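Clearing the Counter: Shared Surfaces in Residents' Apartments
Speaker notes, Akstead Housing Services, spring session for building staff
Speaker: Pushpa Agarwal, Resident Services 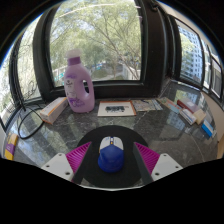
Opening (allow four minutes)

Good morning, and thank you for coming. My subject is the flat surface nearest the window. In most of our apartments it is a counter or a deep sill, and in most of our apartments it is where things are put down by people who intend to come back for them. We find laundry supplies, boxes, charging cables and pictures waiting to be hung. None of these items is a problem alone. Together they take up the surface, and the resident begins to set plates on the arm of the couch.

In May we completed the counter review at Rana House. It covered 54 apartments. Tarun Joshi led the visits and prepared the report in your folders. I will refer to page 13 twice, so please keep it at hand.

[Pause. Ask whether everyone has a folder.]

Part one: Laundry products

A large bottle of detergent or fabric softener is heavy when full, and it is generally the tallest thing on the surface. Residents leave it out because lifting it from a low cabinet is difficult. Please respect that. The recommended place is a shelf between waist and shoulder height, close to the washer, with the cap closed. In households with small children or with pets, the shelf must be behind a door that latches. The guidance on page 13 applies to every product of this type, including those with a pleasant scent and a cheerful label.

Do not pour a product into a smaller container to save space. The original label has to stay with the contents.

Part two: Boxes

Cardboard boxes on a counter fall into two groups: those with something in them and those kept in case of a return. Ask the resident which is which. Do not open a box yourself, even to check. If it is empty and the return period has ended, offer to flatten it and take it to the recycling room. If it is in use, it should stand in a closet with the printed side facing out.

Boxes left beside a window fade and soften over a summer. Residents are usually glad to be told this.

Part three: Cables

A cable that hangs from a sill and then loops over the counter can be caught by a sleeve or a dish towel. Trace it with the resident present and find both ends before anything is moved. Should it prove to be in use, shorten the loop with a fabric tie and run it along the back of the surface. A cable with no known purpose goes into a labeled bag, and the bag stays in the apartment.

Staff are reminded that they may not unplug equipment without permission. This includes equipment that appears to be switched off.

[Tarun to hand out fabric ties at this point. There are 32 packets, one for each person attending.]

Part four: Framed pictures

A framed picture lying flat on a counter is at some risk. Items are set on the glass, if it has glass, and liquids find their way under the mat. We saw this often enough at Rana House that the report gives it a section of its own.

Our request is simple. Ask where the resident would like the picture to hang, and write a work order the same day. Where the resident has not decided, stand the picture upright against an inside wall, face outward, away from the sink. Please do not express a view on the picture.

Part five: The surface itself

Dark polished stone shows dust and water marks readily. Marble in particular is harmed by vinegar, lemon and most bathroom sprays. Use a soft cloth, warm water and a small amount of mild dish soap, then dry the surface fully. Scouring pads are not to be used on any stone counter in any building.

The annual supply budget for cloths and ties is 900 dollars. Requests go to Tarun by email with the building name in the subject line.

Part six: Speaking with residents

Please begin every visit by asking what the resident uses each day. Those items stay within reach, even when the result looks less tidy than we might prefer. A visit ends when the resident says it ends. If only one corner has been cleared by then, record that corner and arrange another time.

[If time is short, omit the next paragraph.]

Several of you have asked about plants. They are treated in the window guidance, under a separate heading, and Tarun can supply a copy.

Questions (allow ten minutes)

Questions about stone repair should be held for the maintenance session at 2 p.m. Folders may be kept. Please return name badges to the front desk.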